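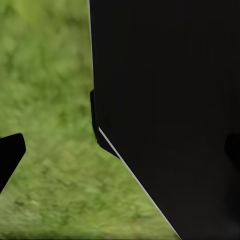
Hunting for Things: Why Searching Is Such Good Fun
Speaker notes, Thursday evening session, Malabanan Hall

Opening (don't rush this one)

Start with the question before saying hello. "When did you last look for something and enjoy it?" Wait. Somebody always says car keys and gets a laugh. Let them have it.

Then: hello, I'm Lorna Bañez, I've been setting hunts for neighbors, cousins and one very patient library for years, and I love this subject so much that Tane Bolger has agreed to stand at the back and wave when I go over. (Wave back at Tane.)

Say what tonight is: how to hide things well. Eggs, mostly, as it's the one hunt nearly everybody has done, but all of it works for clues, painted rocks, birthday presents, whatever you've got.

The difference between lost and hidden

A lost thing doesn't want anything from you. A hidden thing was put there by a person who thought about you finding it. You're half looking at the yard and half guessing what's in the hider's head, and that second half is where the fun lives.

Tell the teapot story. My aunt hid a chocolate egg in the spout of her good teapot and forgot it until June. Pause. She had company. Pause again. Move on before anyone asks what happened to the teapot -- it's a long answer and it spoils the next bit.

Ask for hands: who was a hider growing up, who was a seeker? There are usually more seekers. Tell the hiders they can sit up straight and feel important.

How people really look

This is my favorite section so slow down!

Children run first and look second. They go to the far end of wherever you've let them loose, then work back toward you. So the easiest finds belong near the start line, because they'll be run straight past, and the little ones coming along behind get them.

Grown-ups look at their own eye level and then at the ground. They skip everything between the knee and the belt. I've hidden eggs on a chair seat in plain view and watched three uncles walk by it.

Everybody checks the obvious landmark. If there's one big thing in a yard, they'll go to it. Put something there! It isn't lazy. You want that first squeal early, it tells the whole group that the game works and the eggs are real.

(If there's a question here about dogs: yes, they cheat, no, I have no solution.)

Reading a yard before you hide anything

Walk it at the time of day the hunt will happen. Shade moves. The corner that's dim at breakfast may be bright by eleven, and a foil-wrapped egg in full sun is visible from next door.

Crouch. I mean it, get right down and look around from a five-year-old's height. You'll find shelves you didn't know you had. Demonstrate if the knees allow.

Look at the edges. A fence gives you a limit people understand without a speech, and it's a comfort to the parents too. Grass is slow ground -- feet slow down, eyes go down. A tree trunk has a back to it, so from any one spot half of your hiding places don't exist yet. I get a bit carried away about tree trunks. Keep it under a minute.

Mention color. A plain green egg in grass is harder than you think. A decorated one, with stripes or dots, shows itself as soon as you move your head.

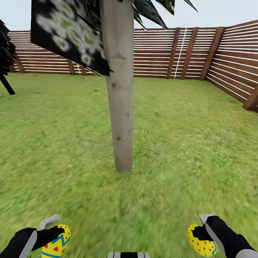 The hider's map

Make one. Please make one. Pencil is fine. My first big hunt was at the Zomholm allotments, 173 eggs, no map, and I was so sure of my memory. We came up 9 short. One of them was found by a wheelbarrow.

What goes on the map: a cross for every egg, a letter for how hard it is (E, M, H), and a note if it's over shoulder height. That's all. I used to draw in the flower beds and it took me longer than the hiding did.

Hold up the Zomholm map I made the year after. Pass it around the left side first, the right side got the basket last time and they'll remember.

Count out, count in. Write both numbers on the map itself.

Making it fair without making it dull

Tane's trick, and I'll credit him loudly: give each child a color. The youngest gets the color that's easiest to spot, the ten-year-old gets the color you've been truly mean with. Everyone hunts over the same ground and everyone finishes with the same number. It took the crying out of our street hunt in one go.

If you don't want colors, start in waves. Youngest first, a 2 minute head start, then everyone else. I tried five minutes once and there was nothing left but wrappers.

Warm and cold: let the children call it for each other. They're terrible at it, and it's lovely to listen to.

The one really hard egg. Always have one. Don't announce a prize, just say that it's out there. I've had teenagers who were far too old for all this lying flat on their stomachs under a hedge at dusk.

Indoor version (skip if we're past 8:15)

Rain happens. Clear one room of anything you'd mind having moved, and say out loud which drawers are off limits. Books on a shelf are wonderful: an egg behind a row, with one spine pulled forward a finger's width as a tell. Coat pockets are good too. Lampshades get warm, so no chocolate.

Tell them about the Hometti apartments and the stairwell hunt, one clue per landing, adults puffing by the fourth floor. Short version only.

Activity

Everyone has a paper egg under their chair. Two minutes, hide it somewhere in this hall without leaving your row. Then swap rows and search. Tane keeps time.

While they're searching, walk about and listen. Pick out two people who found something quickly and ask what made them look there. The answers are always better than anything I've written down here, so leave plenty of room. If one says "it's where I would have put it," have them say it again into the microphone.

Questions, then tea. The paper eggs can go home with people. Remind the back row that the side door sticks and you have to lift it a little.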